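Sorting the watch drawer, part two: straps, cards and one label
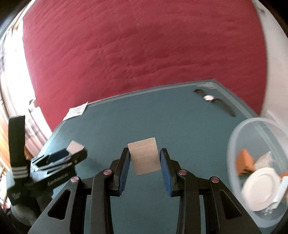
Teal mat, watch at the right with its strap laid out, label at the back left, card in the middle.

15th March

Part one covered the emptying of the drawer. Part two is about the sorting method, which I changed twice before settling on something I can keep to. Readers who only want the storage layout can skip to the section marked Layout.

Scope

The drawer is the top one of the hall cabinet. It is 30 cm deep and had been taking in watches, spare straps, spring bars, backing cards, receipts and old labels for as long as we have lived in Mimuncombe. I do not collect watches in any serious sense. I own a few that run, a few that need a battery, and one that needs more than a battery. The problem was the small parts, and the paper that came with them and then drifted away from them.

The condition for calling the job finished was this: given any watch from the drawer, I should be able to find its spare strap and its paperwork in under 30 seconds. Before I started, the figure for the white-dial watch on the long black strap was "did not find."

Work surface

I tried three surfaces. The kitchen table was rejected because other people need to eat there. A tea towel on the desk was better, but the weave catches spring bars. The teal mat has been the right answer. It is flat and smooth, small metal parts show up against it, and a black strap is visible on it at a glance, where on the dark desktop I had twice put a strap down and lost it in plain view.

The mat has a lighter strip along the far edge. I use that strip as a limit. Nothing goes past it, and anything that ends up touching it gets moved back before I carry on. This sounds fussy and takes no time at all.

One item at a time in the middle. Watches to the right, paper to the back left. I kept to the right and left rule throughout, and to the one-item rule most of the time.

Watches

Straps go down at full length before anything else happens. A strap that has been coiled in a drawer for years will try to coil again, and it is hard to judge its condition while it does so. Laid out, the following can be checked in order:

1. Cracks next to the holes, especially the hole in use.
2. Stitching or edge wear near the lugs.
3. Play at the spring bars. Hold the case and move the strap gently from side to side. A small amount of movement is normal. Clicking is not.
4. Keeper loops. A missing loop is a cheap repair, and a split one will be missing soon.

The dial gets a wipe with a dry microfiber cloth and then a second look under the lamp. I tilt the watch until the light comes off the glass, then tilt it back. Scratches show during the movement and vanish when it is straight on, so a single look from above tells you very little.

I do not open cases at this stage. Opening a case is a separate job with separate tools, and mixing it in with sorting was the main reason the first attempt at this drawer, back in October, ended with everything in a soup bowl.

Cards

The drawer held a surprising quantity of small stiff cards. Some were backing cards from strap packets. Some were spacers from presentation boxes. A few I could not place at all, including a gray-beige one with a faint streaked texture on its face.

My first method was to throw out every card without print. Siv Lindqvist, who repairs clocks and was patient with me on the phone, advised against this. Plain cards are useful. They go between watches so that cases do not rub, and they are stiff enough to keep a strap flat in an envelope. Her practice is to keep any card that is clean and has square corners, and to recycle the rest. I have adopted this with one change, which is that I also keep cards with a single bent corner, provided the bend can be trimmed.

Each card that passed got a pencil code on the back. I use the shelf letter followed by a running number. Ink is not a good idea here -- it transfers to leather if the card sits against a strap in a warm room, and I have a tan strap with a backwards 4 on it to prove the point.

Paper and labels

Small paper is the worst category. It creases, it clings to the underside of other things, and the print fades. The little white label at the back corner of the mat is typical: slightly crumpled, gray print, faint. I set these aside and did them all together at the end.

The procedure for each one:

Flatten it under a heavy book overnight. I used a dictionary. An iron will turn thermal paper black, so an iron is out unless you are certain what the paper is.

Copy whatever can be read into the notebook. If a character is doubtful, write it with a question mark after it. Do not guess. I guessed at a strap width once and ordered the wrong size.

Put the original into a glassine envelope with the matching pencil code. If there is no match, it goes in the envelope marked Loose, and stays there until a match turns up or a year passes.

The notebook is an Adugna pocket ledger, squared paper. Any squared paper would do. I rule four columns: code, item, condition, location. The condition column has only three permitted entries, which are good, usable and repair. I started with five grades and found that I could not tell the second from the third on different evenings.

Layout

The drawer insert is a Lamen tray, the shallow version, which leaves room for a layer of envelopes underneath. The arrangement from front to back is as follows.

Front row: watches in use, dial up, strap open. No coiling.

Second row: watches waiting for a battery, each with a slip giving the cell size where I know it.

Third row: spare straps, flat, in pairs, with a card between each pair.

Back row: spring bars in a lidded tin, the tool, the cloth and the loupe.

Underneath: envelopes in code order, Loose at the end.

The white-dial watch went into the front row. The one that needs more than a battery has gone to the desk, where it can be a problem for another week.

The tray did not fit at first. It was 51 mm at the tallest point and the clearance below the drawer lip was 50. I took the excess off the feet with a sanding block, testing every few strokes. Take the same amount off every foot before testing, or the tray will rock, and you will then chase the rocking until there are no feet left. I got it in with a little to spare. The drawer now closes without contact.

For lining I used a Zukska felt sheet, cut slightly oversize and pressed into place without glue. Glue would hold it better. It would also mean that I could never lift it out to shake it, and felt in a hall drawer collects grit.

Results

Retrieval test, done by Mebrat Mamo, who had not seen the new layout and was given only the notebook. Every watch was matched to its strap and paper inside the limit except one. The exception was my error: I had written the code on the wrong envelope. Corrected, with a line through the old entry and the new one beside it. I do not erase in the notebook, as I like to see where I went wrong.

Mebrat's one suggestion was to put the codes on the front edge of the tray as well as in the book. I have done this on masking tape for now. If the tape is still legible by October I will leave it alone.

Outstanding items

A receipt from 2000, in good condition, for a watch I do not remember owning. Filed under Loose.

A single steel end link, no mate.

A replacement keeper loop for the brown strap. I have measured the width and need to measure the thickness.

The pencil codes on the darker cards are difficult to read in the evening. A white pencil has been suggested, and I have one on order.

Part three will deal with batteries, including a table of the cell sizes I was able to confirm and the ones I was not.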